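Tridthorpe Site: Hand-Held Gripper Station Inspection
Checklist with inspector comments
Station 803, household items, table work
Inspected 26 August 2026
Inspector: Viola Palumbo
Reviewed: Fiorella Zuccaro

Marks used: OK, FIX (correct before next session), NOTE (record only), N/A.

Section A. Gripper, power off

A1. Finger pads seated, no lifting at the corners. OK
A2. Pad ribs free of tape residue and grit. FIX
Comment: Grit in the grooves of the right pad. Brushed out during the inspection. Operator to repeat at the start of each shift.
A3. Pivot pins flush, no side play. OK
A4. Jaws open and close through full travel without catching. OK
Comment: Cycled by hand, slow and fast.
A5. Housing screws tight. NOTE
Comment: 2 screws on the left housing took a quarter turn. No thread damage. Check again in September.
A6. Pinch points known to the operator. OK
Comment: Operator pointed out the linkage arms and the finger joints without prompting. Free hand stays behind the housings while the jaws are moving.
A7. Cable strain relief. OK

Section B. Table and surroundings

B1. Table stable under a firm push at each corner. OK
B2. Covering flat, no folds in the working area. OK
Comment: Printed coverings are allowed under the Durari procedure. The pattern must be entered in the session record. A covering may not be changed partway through a session.
B3. Walking path to the station clear of cords and packaging. FIX
Comment: Extension cord crossed the path. Rerouted along the wall.
B4. Containers placed so that the operator does not reach over standing items. OK
B5. Lighting adequate at the far side of the table. OK
B6. Table edge padding. N/A

Section C. Items

C1. No glass, blades or open liquids. OK
C2. Caps and lids closed on anything that can spill or shed powder. OK
C3. Electrical items unplugged and away from any outlet. OK
Comment: Applies to chargers in particular. Metal prongs are a contact hazard if an extension block is left live on the table. The Colombo sheet leaves this out and should be corrected.
C4. Medicine and supplement containers emptied before use. FIX
Comment: The item record did not say whether containers had been emptied. Add a column for it.
C5. Standing items can be approached without knocking over the ones beside them. NOTE
Comment: Tall bottles are the usual problem. Leave at least one open jaw width on the approach side.
C6. Round items stay where they are placed. OK
Comment: Tubes and cylinders lying on their sides should be nudged once before the session. If one rolls, level the table. Do not wedge the item.

With a mixed set on the table, C5 and C6 are checked from the operator's position, gripper in hand and jaws spread. Checking from the far side gives the wrong view of the clearances. 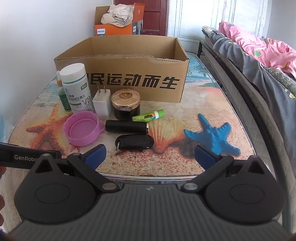 How often should the finger pads be replaced?

Replace both pads as a pair when the ribs are worn smooth at the tip, when a pad has a cut through to its base, or when an item slips 3 times in a row under normal closing force. There is no fixed interval in hours. Record the change on the station card with the operator's initials.

Section D. Operator

D1. Sleeves fastened, no rings or bracelets on either hand. OK
D2. Grip neutral, wrist straight at rest. NOTE
Comment: Wrist bent on low grasps near the table edge. Raise the table or move the items farther in.
D3. Breaks taken and logged. FIX
Comment: Breaks were taken but not logged. The log is what gets audited.
D4. Operator can state the stop rule. OK
Comment: Stop on any catching, unusual noise or loose part. Set the gripper down with jaws open and tag it.

Section E. Records

E1. Station card present and legible. OK
E2. Last inspection findings closed. FIX
Comment: Pad spares from the Grenport order still not shelved at the station. Carried over.
E3. Item record matches items on the table. OK

Result: station may continue in use. Open FIX items are C4, D3 and E2.

Reviewer comment, F. Zuccaro: Agreed. A2 and B3 accepted as closed on the spot. For A5, mark the screw heads with paint so that movement shows without a driver.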